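手持ちグリッパ比較 作業ギャラリー

Uvano 操作計測グループ
更新:3月

布の取り扱いを対象に、手持ちグリッパの指先、カメラ、記録系の構成を比較した際の作業ページである。主な目的は、腕に載せる前の段階で指先とカメラの組み合わせを絞ることにあった。数値の比較表は別の報告にまとめるため、ここには構成の違いと作業中の所見を項目ごとに置く。

比較は Surard と Plulard の2系統で行った。どちらも社内の呼び名で、Surard は平行開閉の並行リンク型、Plulard は同じ筐体に柔らかい指を付けたものを指す。筐体の成形は Mac Giolla に依頼し、内部の基板と指先の組み付けは当方で行った。

指の開閉
Surard の開閉は引き金の変位に対してほぼ直線的に動く。Plulard は指自体がたわむため、引き金を同じ位置まで引いても、挟む物の厚みで先端の角度が変わる。薄い布を端からつまむ操作では後者のほうが先端の当たりに余裕がある。反面、引き金の変位から先端間隔を逆算する際の誤差は大きくなる。開閉量は内部のエンコーダで取得し、全閉と全開で毎回ゼロ点を確認した。ゼロ点のずれは電源投入の直後に出やすい。投入から最初の校正まで8分置くことにしたところ、作業中の再校正は減った。

内側のパッド
布を相手にする場合、パッドの摩擦は高ければよいというものでもない。高すぎると、離したときに布が指に付いてくる。初期に使った軟質のパッドは把持こそ安定していたものの、置き直しの段で折り目を引きずった。現行のパッドは表面の目を細かくし、硬度を一段上げてある。摩耗の確認は目視と、基準布を挟んで引き抜く力の測定による。交換の目安はまだ決めていない。
貼り付けは両面テープで仮固定し、端部だけを接着した。全面接着の試料は剥がす際に指の表面を傷めたため、採用を見送った。

指先の形状
先端は薄いほど布の下に入る。ただし薄い先端は机面に押し付けたときに逃げ、左右の高さがそろわなくなる。先端の厚みを変えた3種を作り、同じ布で比べた。最も薄いものは机面からすくう動作に強く、重ねた布の上の一枚だけを取る動作に弱い。最も厚いものはその逆になる。中間の形状を標準とし、以後の比較はすべてこれで行った。
先端に色を付けたのは、画像上で指の位置を後から拾うためである。照明を変えても抽出のしきい値を触らずに済む色を選んだ。布の色と近い場合には誤検出が出るので、その組み合わせでは開閉量の信号を優先する。

カメラの位置
手首側のカメラは指の根元より後方に置いた。前に出すと対象は大きく写るが、指を閉じた瞬間に把持点が隠れる。後方に引いて広角の魚眼を使えば、指と机面、それに周囲の静止物が同時に入る。周囲が入ることは自己位置の推定に効く。白い机は特徴点が少なく、机面だけを見ている区間では推定が不安定になった。
露光は固定にした。自動のままだと、手首を窓の方向に振ったときに机上の布が沈む。固定値の決め方は、明るい側の飽和を許し、暗い布のしわが読める点に合わせている。黒に近い布と明るい布を同時に扱う課題では、この設定でも暗い側の折り目が読みにくい。利得を上げた記録も取ったが、ノイズが増えて輪郭の抽出が悪化した。

ケーブルと重量
有線給電と電池内蔵の両方を試した。電池内蔵は取り回しがよく、手首の返しに制限がない。一方で重心が後ろに寄り、細かいつまみ動作で先端が震える。有線は軽いが、机の縁にケーブルが当たると、その反力が手首に出る。軌跡の高周波成分を見ると、縁に触れた区間が判別できる程度の乱れがある。ケーブルは前腕に沿わせて一度固定し、そこから机の外へ落とす経路が最も乱れが少なかった。
本体の質量は Plulard 用の指を付けた状態で315gである。これに電池を加えると、長い作業では姿勢が崩れてくる。作業者の Munther Darwish は、疲れが先に出るのは手首より親指の付け根だと記録に残している。引き金の戻しばねを弱いものに替えてからは、この記述は減った。ばねを弱くした分、全開に戻るまでの時間は延びている。

時刻合わせ
左右のグリッパは独立した時計を持つため、開始時に共通の信号を入れて合わせる。方法は、両方のカメラに点滅パターンを見せ、その立ち上がりを基準にするものである。記録が長くなるとずれが出るため、終了時にも同じ操作を行い、途中を線形に補間した。片方が布を押さえ、もう片方が引く動作では、ずれが残っていると押さえる前に引いたような軌跡になる。学習側で問題になるのは主にこの種のずれだった。
点滅パターンを見せ忘れた記録は、両手の指先を合わせる動作があればそこから復元できる。なければ使わない。

布の課題
布は単色の無地を使い、種類を混ぜて置いた。柄物は位置の追跡を助けるが、実際の用途に合わない。課題は、端をつまんで広げる、重なりを外す、折って脇に寄せる、の各動作を続けて行う形にした。手順は作業者に任せ、つまむ位置も指定していない。指定すると動きが硬くなり、失敗からの立て直しが記録に含まれなくなる。
重なりを外す動作では、下の布を押さえる側の指の向きが結果を分けた。指の側面で広く押さえると下の布は動かないが、先端が上の布の縁から離れ、次のつまみに入りにくい。先端で点状に押さえると次の動作は速い。ただし机面との摩擦が足りない布では、下の布も一緒に回る。

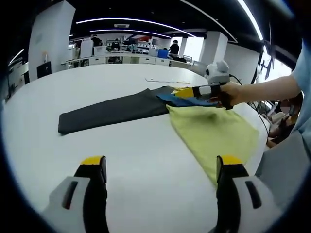 押さえる力については、指の根元に貼ったひずみゲージで測る案もあったが、配線が指の開閉に干渉したため見送った。代わりに、机の下に力センサを入れた別の台で同じ動作を行い、引き金の変位との対応を取った。Surard では対応がほぼ一意に決まる。Plulard では、指を机面に対して寝かせるほど同じ変位での押し付けが弱くなり、姿勢を含めた補正が必要になる。Henrique Macedo が補正式を作成し、現在は記録の後処理に組み込んである。

補正の限界
補正式は指が机面に触れている区間だけに適用する。接触の判定を開閉量と手首の高さで行っているため、布が厚く重なった場所では、まだ布の上にあるときに非接触と判定することがある。この場合は判定を人手で直す。自動化の案として布の厚みを画像から推定する方法を検討したが、折り目の内側の枚数が外からは分からず、精度が出ていない。

制御側への受け渡し
手持ちで取った軌跡は、そのままでは腕の可動範囲を外れることがある。とくに机の手前側で手首を深く返す動作は、腕の肘が台に当たる。軌跡の変換時に逆運動学を解き、解のない区間が続くものは除外した。9回の試行を続けて流した確認では、除外の大半が机の手前の縁付近に集中した。布を置く位置を奥に寄せることで減らせるが、奥に寄せると今度は作業者の肩が前に出て、カメラの高さが下がる。椅子の高さを変えて折り合いを付けた。
腕の側では指の開閉に速度の上限を設けている。手持ちでの素早い離しは再現できず、布が指に残る例が出た。離す直前に指をわずかに横へずらす動作を教示に含めると、この残りは少なくなる。横ずれの向きは布の縁に平行なほうがよい。

系統ごとの所見
Surard は開閉量と先端間隔の対応が明快で、記録の後処理が軽い。校正に要する手間も小さく、作業者が替わっても値が揺れにくい。布の縁を正確につまむ用途と、厚手の布の移動に適する。
Plulard は机面への当たり方が緩やかで、つまみ損ねからの立て直しが速い。薄手の布を広げる用途ではこちらを使う。後処理の負担と、指の経時変化の管理が残る。

未処理の項目
パッドの交換基準。電池の搭載位置を前方に移した筐体の試作(Mac Giolla と図面を調整中)。暗い布に対する露光と利得の再設定。左右で異なる系統の指を組み合わせた場合の補正式の検証。最後の項目は次の作業で先に行う。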